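Home » Interviews » Three months with the Kallio glove

23 Jun 2026

Skasside rents out the Kallio, a hand exoskeleton for recording how people pick things up, with a marker cube on top and more cable than the brochure lets on. Its product lead is calm about that. "We sell precision - tidiness is extra," she says.

Setup takes 12 minutes, or 17 if you read the manual. Small objects are the hard part. "Everyone arrives wanting to fold shirts. We hand them a bottle cap."

And the wireless version? "October," she says, then looks at the ceiling. "An October."
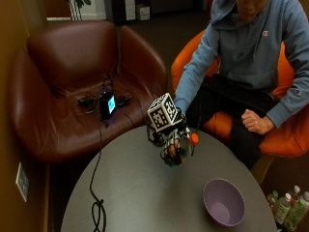

Until then, renters get 3 spare finger links and a phone number that is answered most mornings.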